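How I Look After a Robot With Two Arms
Posted 4/15/23

Hi again, Briltville kids! Last time I wrote about elevators, and a whole bunch of you wrote back asking if I ever get to work with robots. Yes! I do! I take care of one almost every day, and I'm going to tell you what that's like (there is more wiping involved than you'd think).

The robot lives in a workshop called Zandness. It has 2 arms, and they sit inside a little room of their own, kind of like a puppet theater with metal posts. We call the whole thing a cell. That's the word grown-ups use for a robot plus the space it works in, and it has nothing to do with the cells in your body or with cell phones. Ours has a nickname, too. It's Stasotix, which was printed on a sticker on my old toolbox, and the sticker ended up on the door of the control cabinet, and now that's just what everybody says.

So what do I do first when I come in? I look. I don't turn anything on! I put my hands in my pockets and look at the arms from top to bottom. Is anything loose? Is a cable rubbing on something? Did a screw fall on the floor of the cell? I once found my own pencil in there, right where an elbow was going to swing.

Cables are what I check most carefully. A robot arm has a shoulder, an elbow and a wrist like you do, and every time it bends, the cables have to bend along with it. Try this: hold a piece of string against your arm with your thumb at the shoulder and your other end pinched in your fingers (okay, you may need a friend to help). Keep it tight. Now bend your arm back and forth and twist your hand. The string pulls, doesn't it? If it was a cable, it could pop right out of its plug. So we leave a nice big loop near the wrist, and the loop gives the arm some slack to move with. It looks a little messy, but I love a good loop.

Next come the grippers, which are the robot's hands. Ours have fingers that slide toward each other and squeeze, like when you pinch a cracker. I wipe the fingers with a dry cloth because dust makes them slippery. Then I check that they close evenly. If one finger is bent even a tiny bit, the robot will pick things up crooked, and you'll see it tip a cup sideways and think the computer has gone silly when really it's just a bent finger.

Then it's time for power. Everybody steps back, I say "arms on!" in a loud voice, and I keep one hand by the big stop button. The first moves of the day are always slow. I mean really slow, like a sloth reaching for a leaf. I do it this way so that if something is wrong, I have plenty of time to hit the button.

My favorite part of the morning is the handshake test. That's my name for it, you won't find it in the manual. I have both arms take hold of the same thing at the same time. It's a hard job for a robot! When you carry a box with a friend, you can feel your friend pulling too much and you give a little. My arms have to be told exactly where to go, and if one of them is wrong about where its own hand is, they'll tug against each other.
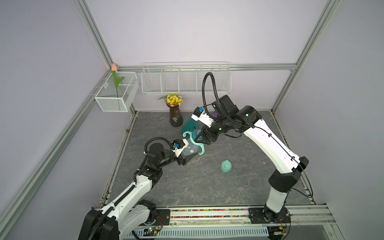
If they do tug, I have to fix it, and the fixing is called calibration. It's a long word (say it with me, cal-i-BRAY-shun) and it means teaching the arm where it is. I move each arm to a spot I've measured, and I tell the computer, "This is where you are right now." Then I do another spot, and another. A full calibration for this cell is 40 spots, and it takes me most of a morning with a snack in the middle. My knees do not enjoy it.

Bolts are next on the list. Each arm is bolted down at the bottom, and those bolts have to be tight, because an arm that wobbles at its base wobbles a lot more at its fingertips. You can test that with a ruler. Hold one end and shake it just a teeny bit, and look how far the other end goes! I use a special wrench that clicks when the bolt is tight enough. Click. Very satisfying.

I write everything down in a notebook. Which bolt I tightened, which cable looked tired, what the arms were holding. There are 175 pages filled so far, and some of them have soup on them. The notebook comes in handy when something goes wrong. Back in December one arm started making a squeaky noise, and when I flipped back a few pages I found I had already written "tiny squeak, left elbow?" and then forgotten all about it. Oops! We sent for a new part from Sinaga, the shop that sells us our spares, and I spent an afternoon putting it in with the power off and the plug pulled out of the wall.

Please remember that last bit. Power off, plug out, every single time, even for a quick little job. I've been doing this for years and I still do it.

A few of you asked if the robot gets tired. It doesn't, but its parts wear down, like the soles of your sneakers. And someone wanted to know if it's allowed to have a birthday. I'm going to say yes, and I'm going to need cake ideas. Send me those, and your drawings of robot hands too. I'll put up as many as I can fit next to my workbench!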